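Subject: Re: [Sultivell-families] Toy table, what stays out?

Saqib Dhanial wrote:
> Can we agree that the play food lives in the round tub and the Lego
> lives somewhere else? I spent most of October picking bricks out of
> the groceries.

Agreed in principle, Saqib. The food is mostly in the tub as of this morning, which by our standards is a triumph.

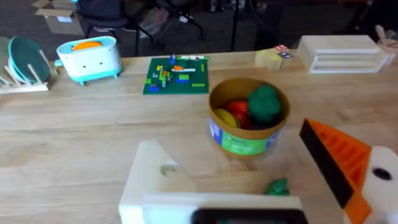 I'd leave the toaster out, as it gets more use than the one in our kitchen. The green baseplate can go on the shelf, if whoever built on it will sign the release papers.

Béla Bodnár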